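Sorting Laundry, the Slow Way
Project report, Teodor Wieczorek
Partner: Karim Semaan

So our plan was to teach a model to put small laundry in a box, and for that we needed examples, lots of them. No robot arm at this stage! You hold a gripper in each hand, you do the chore yourself, and the recording becomes the lesson. I figured we'd be done in a weekend (ha).

We did 11 sessions at Karim's place in Somgate, all on a bed, and had to throw out two of them. In one I kept nudging things along with my knuckles, which the model can't learn from because it doesn't have knuckles. The other was just me being way too fast. After that we made a rule: close the jaws, wait a beat, then lift.

Fuzzy stuff was my favorite, it's so easy to grab. Thin cloth was the pain, and I'd often pinch the sheet along with it. Karim says we should keep some of those misses and label them, and I've come around to that, so seven are in the set with notes.

Next up, in February, we want to try a different room and a plain sheet, and switch who holds the grippers, because right now the model is basically learning my bad habits.

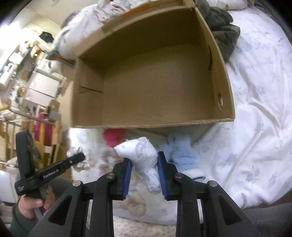 Fig. 1. Both grippers holding small cloth items, with the open box behind.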